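Bathroom Cleaner and Room Attendant, Part Time
Pometti Guest Apartments, Bultby

Pometti runs furnished short-stay apartments in three buildings in Bultby. We are hiring two room attendants for the Hollmann Street building, to start in October. The job is mostly bathrooms. Kitchens and bedrooms are handled by a separate crew, and you will work alongside them but not in place of them.

Hours and pay

Shifts start at 9:30 a.m. and end at 2:30 p.m. Most weeks have four shifts, and at least one of them falls on a weekend. The schedule goes out two weeks ahead. If you need to swap a shift, you arrange it with another attendant and tell the office before noon the day before.

Pay is $417 for a four-shift week during the first two months and goes up to $440 after that. Overtime is paid at time and a half. We pay every other week by direct deposit. Attendants who stay through the end of March get a one-time payment of $600. There is a free parking space behind the building for every shift, and the Odness bus stops across the street.

What the work is

You will clean between five and seven bathrooms per shift, depending on how many guests are leaving. A checkout bathroom gets a full clean: toilet, sink, shower, mirror, fixtures, walls up to shoulder height, and floor. A stay-over bathroom gets a lighter clean, fresh towels, and an empty wastebasket. You will have a written list for each kind and a supply cart on every floor.
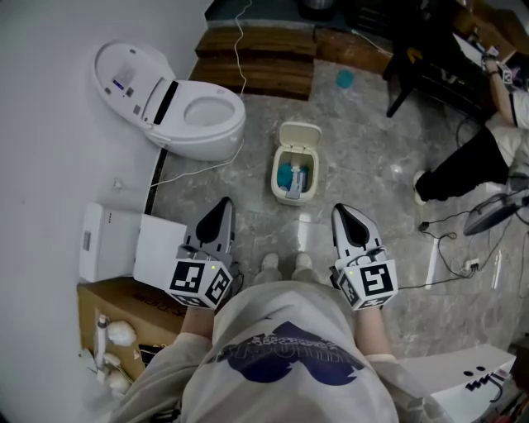 Floors take up more of the shift than most new attendants expect. Our bathrooms are tiled and get a dry sweep, a damp mop, and a second pass along the walls and behind the toilet, where hair collects. Street shoes are fine on the way in, but you change into clean indoor shoes before you start. Small things on the floor get picked up first, and that includes a lidded wastebasket like the little cream one, which should be emptied, wiped inside the lid, and closed again. Any cable lying across the tile, such as the thin white one near the toilet, is lifted clear before mopping and never pulled. If a cable looks damaged, leave the room as it is and call the office.

Several apartments have smart toilets. These are cleaned with a soft cloth and the mild cleaner in the green bottle. Do not use powder, bleach, or scouring pads on the seat, the lid, or any panel with controls or a display. Do not spray anything directly onto the unit. We will show you how to turn off the automatic functions before you clean and how to turn them back on. You do not need to have used one before.

You will also report dripping faucets, loose tiles, slow drains, and burned-out bulbs. Reports go on the paper sheet on the cart. You are not expected to fix anything.

What we are looking for

You should be able to kneel, bend, and reach for most of a five-hour shift and carry a bucket up one flight of stairs. The elevator in the Hollmann Street building stops at the third floor, and there are four floors. You need to be able to read the cleaning lists in English. Past cleaning work in a hotel, hospital, or school helps, but it is not required. If you have allergies to common cleaning products, tell us when you apply so we can talk about what we use.

All new attendants have a background check, which we pay for. You must be at least 18.

Training

The first four shifts are paid training at the full rate. You will work with an experienced attendant and get your own rooms on the fifth shift. Gloves, aprons, and knee pads are supplied. You bring your own indoor shoes, and we pay back up to $50 toward them with a receipt.

How to apply

Stop by the office at 674 Hollmann Street between 10 a.m. and 3 p.m. and ask for an application form, or mail a short letter to the same address. Tell us which days you can work, when you could start, and any cleaning jobs you have had, paid or not. A resume is fine but not needed. We call everyone who applies, usually within a week. The interview takes half an hour and includes a walk through one of the apartments.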